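**Hard water and the Plosedstead supply**

Water at the Plosedstead site is now drawn from the Korwood main. The last reading gave a hardness of 284 mg per litre as calcium carbonate, well into the very hard band. Members on the old supply will notice scale in kettles first, then on taps and shower heads.

Softener settings should be changed to match. On the Leckie units, hold the menu key, enter the new hardness and run one manual regeneration. The Flukance cartridge has no setting – it is rated for 1,152 litres at this hardness and should then be replaced. Salt is held in the store in 25 kg bags, limit two per household.

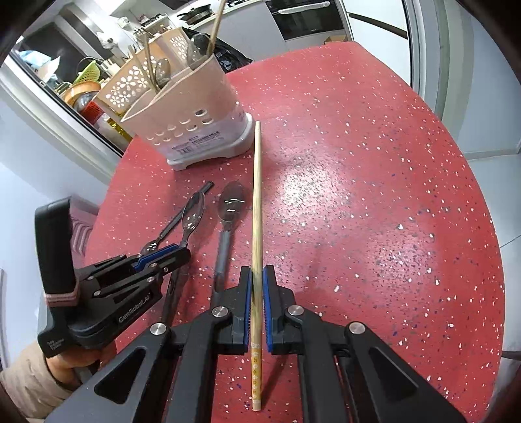
Issue 36

Bamboo chopsticks and other untreated utensils can pick up a white film when left to drain in hard water. Wipe with diluted vinegar, rinse and dry upright. Do not use vinegar on marble or limestone worktops. Test strips are kept with the salt.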